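索克顿出版社推出教会选举制度史新著《闭门之后》

索克顿出版社（Sorkton）于2月发布蔡志强（Chi-keung Choi）所著《闭门之后：主教选举程序的形成与演变》。全书讨论中世纪以来西方教会主教选举规则的变化，重点为地方座堂教士团的表决程序、候选资格及争议裁决。

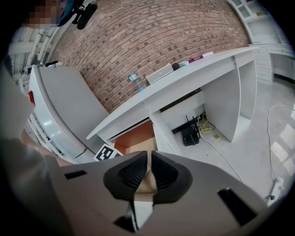
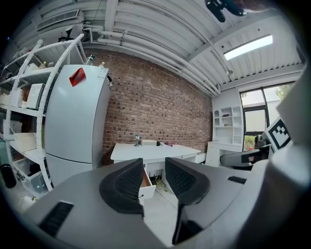 本书分为上下2编。上编按时间顺序梳理选举权由教士与信众共同行使，逐步集中于座堂教士团的过程；下编按专题处理缺席委托、计票方式、当选人确认及上诉程序。作者以教会法汇编、教士团会议记录和往来书信为基本材料，对同一选举的不同记载逐一比对，并在注释中列出异文。

书中共考察46次存在争议的选举。每一案例均注明空缺原因、参与表决者的身份、争议焦点和裁决机关。作者认为，多数争议的起因在于程序文本对“较大且较健全的部分”这一表述缺乏明确定义，人数多寡与资历高低由此成为双方反复援引的依据。对于世俗君主介入选举的情形，作者主张区分正式否决、事前推荐与事后承认三类行为，分别判断其法律效力。

附录收录文献译文约70篇，均由拉丁文直接译出，并附原文出处。译名以教会通行译法为准，无通行译法者按原文音译，书末另设对照表。索引分人名、地名及术语三部分。

蔡志强长期从事教会法史研究，现任教于贝夫顿神学院（Bevton），此前著有《教士团章程考释》。他在自序中写道：“选举规则的条文往往晚于实践，研究者须先确定当时的人如何投票，再讨论他们应当如何投票。”

本书列入“谭氏宗教史丛书”（Tam），平装，正文231页，不含附录及索引。适用读者为教会史、法制史及中世纪研究领域的师生与研究人员。繁体字版由梅蒙书局（Memon）负责发行，出版时间另行公布。

书评用书及版权事宜，请与索克顿出版社宣传部联系。

相关新闻
谭氏宗教史丛书新一辑书目公布
《教士团章程考释》修订版付印
梅蒙书局调整学术类图书发行办法
贝夫顿神学院公开讲座：教会法文献的断代问题

最后更新：2月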